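4. What the course project measured

4.1 Setting and claims under test

The sorting project described in this section ran for one semester as the practical half of an introductory robotics course. Students worked in pairs on a single task: given a table of mixed items, have a two-finger arm pick each one up and move it to a bin. The software was Purkunon, a grasp planner that was handed to the class already trained. The arm was a Stusell, bought by the department two years earlier and used mostly for demonstrations at open days.

The claim we set out to check had been made in the course proposal and repeated in the report of the first run. It said that students who finish the project "can build a system that handles everyday objects." We doubted this from the start. In the first run, every pair passed, every final demonstration went well, and the objects were five wooden blocks and a tennis ball. Courtois, who taught that run, maintains that the blocks were a reasonable place to begin. We don't disagree, but blocks tell us little about everyday objects, and the report should have said so.

For the second run, Moodley and Gough (C.) put together a new object pool. The aim was to include things that a planner tuned on rigid shapes would be likely to get wrong: soft things, hollow things, see-through things, things with no obvious top. No item was bought from a standard benchmark set. This makes comparison with published results harder, and we accept that cost.

4.2 Procedure

Each pair had 20 sessions on the arm. A session began with a layout drawn from the pool and placed on the table by an instructor while the students were out of the room. Students were allowed to look over the layout but not to move anything. They then wrote down, for each item, whether they expected the first grasp to hold, and only after handing in the sheet were they allowed to start the program. The written guesses were added at Arnaud's suggestion and turned out to be the most useful part of the study.

Layouts were deliberately uneven. Some items touched or lay partly over others, and large parts of the table were left bare. Figure 1 gives one layout in full. It mixes a stuffed cow, a knitted work glove partly tucked under a white paper package, a paper cup on its side and a bunch of artificial grapes with harder items such as a plastic dustpan and a green grid tray.
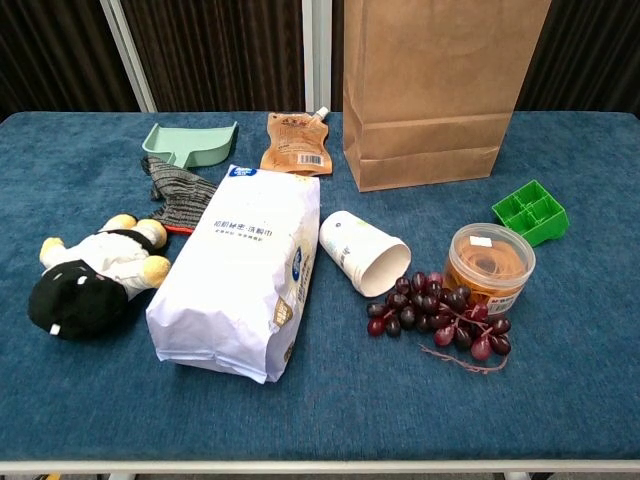

Why let students guess before each run instead of only scoring the robot?

The guesses show what students have learned about the machine, and the score mostly shows what the planner could do before they met it. A pair that predicts a failure correctly has understood something, even though the arm scores nothing on that item.

4.3 Results

Across all pairs we logged 2,851 grasp attempts. Of these, 1,750 held long enough to reach a bin. We give the totals because readers will want them, but we put little weight on them. Items were not drawn equally often, and a pair that retried the same easy object after a camera fault would raise the total without learning anything. The logging script, adapted by Gough (M.) from one written for a different arm, also failed to separate a first attempt from a second until the middle of February. We were unable to repair the earlier records.

The guesses are cleaner, having been collected on paper. In the early sessions most pairs expected success on nearly everything. Paper items were a common trap. Students reasoned that a paper cup is light and therefore easy, then watched the fingers close too far and crush the rim. Clear containers caused a different problem: the depth camera often returned nothing useful from the walls, so the planner aimed at the lid or at whatever was inside. By the last sessions the guesses were more cautious. Whether they were also better is less certain. A student who writes "fail" for every soft object will be right fairly often with this arm and may have learned no more than a rule of thumb.

We tried to test for that by looking at soft items that usually succeeded. Plush toys were the best case, as they squash between the fingers and stay put. Some pairs moved these back to "hold" after one or two sessions. Others never did, and kept predicting failure for stuffed animals through to the end. The final grades do not distinguish between these two groups, which in our view is a fault in the grading.

4.4 What students changed

The course handout promised that students would "improve the system." Few did in any sense we could measure. The most common change was to slow the arm down. The next was to raise the height from which it approached. Two pairs added a check on finger width after closing, so that the program would notice an empty grasp and try again. This was sensible work, and it took one of the pairs most of the semester to get right.

No pair retrained the planner. The computer supplied for this, a Vunex workstation shared with another course, was free mainly after seven in the evening, and students said in exit interviews that they had not seen the point when the grade depended on the demonstration. One told Arnaud that the project had been "mostly about where to put the camera." We think that is a fair account of it.

4.5 Limits

Several doubts remain. The instructors chose both the objects and the layouts, and they knew by then which items the arm handled badly. It would be easy to build a harder or kinder table without meaning to. Lighting in the room was not controlled. The finger pads were replaced once, with a softer type from Brunet, and we cannot say how much of the later improvement is due to the pads.

There was also no control group. Students may become better at guessing what a robot will do simply by watching one for twenty sessions, with no programming at all. Courtois considers this unlikely. The rest of us consider it quite possible, and a third run could settle the matter by having half the class only observe and fill in sheets. Until that has been done, we would ask that the sentence about everyday objects be taken out of the course description. What we can support is narrower: students who completed the project grew more careful in their predictions for one arm, on one table, with one pool of objects.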